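Inventory of the Akpan Estate

Tsehay Kahsay began on the upper floor because the stairs were easier on the knees before lunch. The procedure was fixed. Each item received a line in the ledger, a condition grade from A to E, and a destination: keep, sell, donate, discard. Items without a destination went to Clekura for resolution, at the estate's expense.

The late Mr Akpan had owned a house of ordinary dimensions and filled it at a steady rate. Kahsay estimated nearly 3000 objects excluding cutlery. The executor, Marthinus Makhubela, had asked for the work to be finished by Sunday and had supplied a kettle.

The bedroom took the morning. Shirts, grade C, donate. One wardrobe, grade B, sell. A drawer of unused birthday cards, sorted by the age of the recipient, the highest being 20. Kahsay graded them A and wrote nothing in the destination column.

The hall cupboard presented a difficulty of classification. The Floro schedule recognised cleaning equipment, stationery and giftware as separate categories, each with its own colour of tag. Mr Akpan had recognised no such division. Wrapping paper was stored with dusters. The good scissors were in a bucket.

Kahsay telephoned the office. Refilwe Dlamini answered on the second ring.

"If a box held a present once and holds furniture polish now, what is it?"

"Is the polish in date?"

"There's no date on it."

"Then it's cleaning equipment. Grade the polish, ignore the box."

Kahsay entered it accordingly, and beside it, in pencil, the word box.

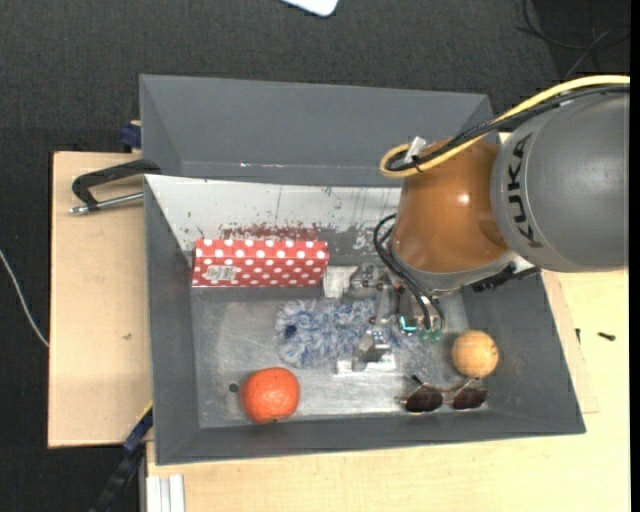 UNRESOLVED ITEMS

The bin at Clekura was dark grey and open at the top. Entry 1 was a long red box with white polka dots and a barcode label. Entry 2 was a duster, or an article of that type, in blue, grey and white, with a shaggy surface. Both had come from the hall cupboard. Neither carried a coloured tag.

Pravesh Mahlangu read the entries at his desk on Monday's paperwork, one day ahead of schedule. The form required a reason for referral. Kahsay had written: "Owner appears to have kept these together on purpose."

He considered this. The form had no provision for purpose. Under the rules the box was giftware and would go to auction in a mixed lot, and the duster was cleaning equipment and would be discarded, grade D. The combined value came to less than the cost of the referral. He rang Makhubela to say so.

"The red one," Makhubela said. "Long, with spots?"

"White spots. Yes."

"He gave her the duster in it. My aunt. It was their first Christmas in the house and she didn't speak to him until Boxing Day." There was a pause on the line, and the sound of a kettle. "She used it for years. She put it back in the box every time."

Mahlangu looked at the destination column. He crossed out both categories and ruled a bracket joining the entries. In the margin he wrote "one item, keep," initialled it, and charged the estate for a single referral.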